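16 January 2026

Back from the Foulkes Road clinic by noon. The physical therapist says the knee is good for stairs now but wants me to wait 2 more weeks before I try any hill. I said fine. I had hoped to walk the Plalleck trail this month, but it climbs most of the way and the north side will have ice on it until the thaw anyway.

Stopped at the Vorgate market on the way home for onions, coffee and lamp oil. They have moved the coffee again. The woman ahead of me was paying a water bill at the counter and the machine would not take it, so I stood there long enough to read the whole notice about the bridge. It closes for seven days starting on the first. That means going around by Ulo to get to work, and 40 minutes each way if the plows have been through.

Heating bill came. December was worse than I figured, even with the back room shut off. I have turned the thermostat down two degrees and will see what that does. Wore the gray coat indoors most of the afternoon, then gave up on it and went looking for warmer clothes. 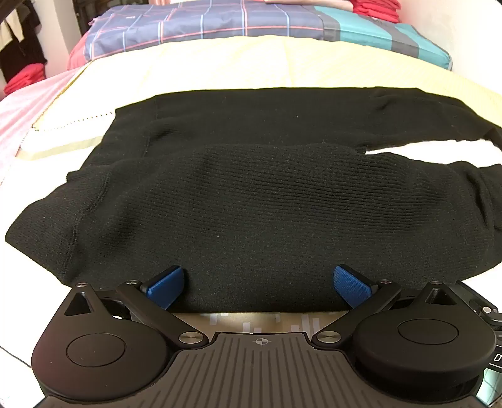

Black knit on the bed, one sleeve folded over. Needs the lint picked off.

Worked on the family history after lunch. I am past 4,000 words and still have not gotten my grandparents out of Ulo. The part about the mill is too long. I know a lot about the mill and keep putting it in. Cut one page, then put half of it back — the section on the flood has to stay or the move makes no sense.

Soup for supper, with the last of the barley. Too much salt. Did the knee exercises on the kitchen floor, both sets, and it only clicked on the second one.

Snow started after dark, fine and dry. Brought the shovel in from the shed and left it by the door. Need to call about the gutter tomorrow and return the library books before they close.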